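Rocking horse runs, part 2

The navigation set for Brultix stands at 800 runs as of this week, all of them in simulated rooms. I spent today on the living room, which I had been putting off. The goal object is the toy rocking horse, and each run pairs a typed instruction with the camera views and the moves I steer by hand.

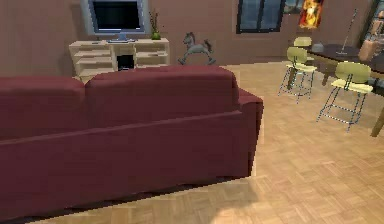
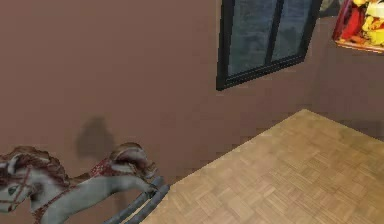 Two views from the simulated living room, the rocking horse from across the room and from close up.

Of the 80 runs I drove today, I threw out 20. Most were my own bad steering near the sofa — I cut the corner and clipped the armrest. Those might be useful later as failures, so they sit in their own folder.

I also rewrote the instructions. "Go to the horse" was in nearly every file, and the model will learn the phrase and ignore the rest. Now the start point changes too. The Trandcombe rooms are next, after I fix the logger.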